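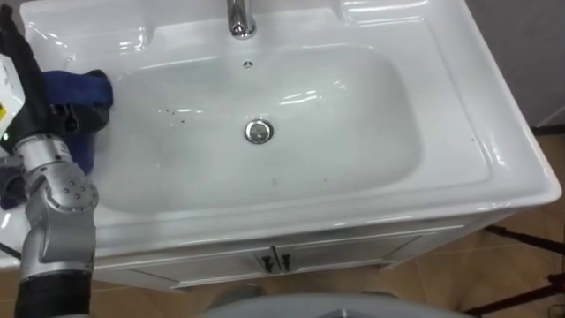
Mamani, May

To: All subscribers, Residence Operations list
From: Office of Housekeeping Standards, Ulex Residences
Subject: Re: Cleaning of one-piece vanity tops

The Office thanks the Building C housekeeping team for its message of Wednesday, which is quoted at the end of this reply. Several other buildings have sent similar questions, and the answer is therefore being sent to the full list.

Vanity tops in which the basin and the counter are formed as a single unit are to be cleaned with a soft cloth and the standard neutral cleaner, Tasatix, diluted as shown on the wall chart in each supply room. Scouring powder, steel wool and the green side of a two-sided sponge are not approved for these units. Rooms in which powder has been used in the past should be reported through the usual form so that the finish can be inspected at the end of term.

The following order of work applies to all 122 rooms on the spring schedule.

Remove soap, cups and other personal items from the deck and place them on a clean towel. Items are to be returned to the same place afterward.

Rinse the bowl with warm water. Small dark specks often collect near the drain, and most of them will leave with the rinse. Specks that remain should be covered with a cloth dampened with cleaner for five minutes and then wiped again. They should not be scraped with a blade or a key.

Wipe the side walls of the bowl before the floor, working from the rim down toward the drain. The cloth should be held flat against the wall with even pressure. Staff are reminded that a glossy white surface under an overhead light shows long reflections, and that gray smudges are easily missed among them. Please look at the bowl from a second angle before leaving the room.

Clean the overflow hole with the narrow brush. This step was left out in a large share of the rooms inspected last term.

Wipe the molded soap shelf on the back deck, including its corners, and the ledge on the opposite side of the faucet. Soap film in these recesses was the most frequent comment in the last resident survey.

Wipe the faucet base, the spout and the drain stopper with a dry cloth. Chrome is to be left free of water spots. The stopper is to be lifted out only if it does so without force. If it does not, enter a work order.

Finish with the front rim and its underside, where drips run down toward the cabinet.

With regard to cloths, dark blue is the color assigned to sinks and counters. Other colors are assigned to other surfaces, as listed on the chart, and are not to be exchanged. A shipment of 500 blue cloths from Kandotex has been received at the central store and may be drawn on by any building with a signed request. Used cloths go into the marked bag and are washed without fabric softener.

Questions about worn or scratched units should be sent to Maintenance and not to this list.

Office of Housekeeping Standards
Ulex Residences

On Wednesday, Building C Housekeeping wrote:

> Good morning. We would like a ruling on the one-piece sinks on
> the second and third floors. The old instruction sheet allows
> powder cleanser and the new wall chart does not mention it.
> Some of our staff are still using it on the spots by the drain.
>
> We also need to know whether the soap shelf is part of the weekly
> cleaning or only the end-of-term cleaning. The sheet does not say.
>
> Last, we are down to 60 blue cloths and would like to know when
> more will be available.
>
> Thank you.
> Building C Housekeeping

The soap shelf is part of the weekly cleaning. The old instruction sheet is withdrawn, and remaining copies should be discarded.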